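Das Theaterkollektiv Lightfoot bringt im Juli sein neues Stück »Skolgate« auf die Bühne. Der Abend verbindet Tanz, Sprechtheater und Tonaufnahmen und handelt von einer Straße, deren Häuser nach und nach verkauft werden. Gespielt wird im ehemaligen Zollspeicher von Drunport, Beginn ist jeweils um 20 Uhr.

Grundlage des Textes sind Briefe aus einem privaten Nachlass. Die Regisseurin Ratih Chin hat daraus 14 Szenen geschrieben, die ohne Pause gespielt werden. Eine durchgehende Handlung gibt es nicht. 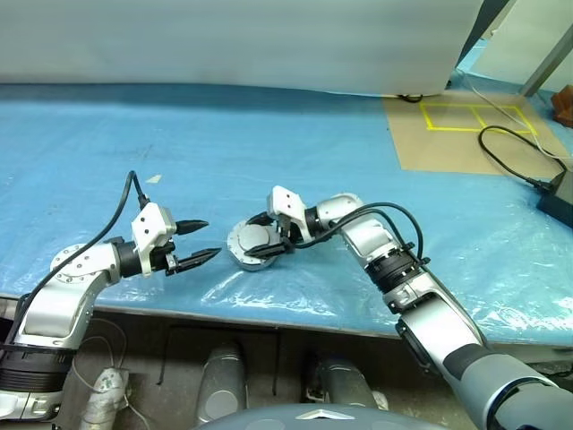
Die Briefschreiber treten nur als Stimmen auf. Auf der Bühne stehen acht Darstellerinnen und Darsteller, darunter drei Laien aus dem Stadtteil, die bereits bei der Produktion »Jestier« mitgewirkt haben. Dieses Stück lief in der vergangenen Spielzeit und wurde wegen der Nachfrage zweimal verlängert.

»Wir haben die Briefe gekürzt, aber keinen Satz umgeschrieben«, sagt Chin. Auch Rechtschreibfehler und abgebrochene Sätze seien beim Sprechen erhalten geblieben. Die Namen der Absender wurden auf Wunsch der Familie geändert.
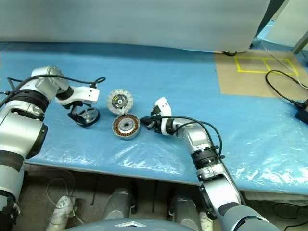
**Savita Bansal**
Redakteurin Bühne und Tanz

Der Saal im Zollspeicher fasst 122 Plätze. Nach einem Wasserschaden war er im Winter gesperrt, inzwischen sind Boden und Tribüne erneuert. Der Zugang erfolgt vorerst über den Hof, der Eingang an der Uferseite bleibt bis zum Herbst geschlossen. Ein Aufzug ist vorhanden.

Zum Stück erscheint ein Programmheft mit einer Auswahl der Briefe in einer Auflage von 800 Exemplaren. Es liegt an der Abendkasse aus und ist im Eintrittspreis enthalten. Nach der zweiten Vorstellung findet im Foyer ein Gespräch mit der Regisseurin und dem Ensemble statt.

Karten gibt es im Vorverkauf an der Theaterkasse Drunport sowie ab 19 Uhr an der Abendkasse. Schulklassen können sich für eine zusätzliche Vormittagsvorstellung anmelden, empfohlen wird das Stück ab 14 Jahren. Ein Gastspiel außerhalb der Stadt ist nach Angaben des Kollektivs noch nicht vereinbart.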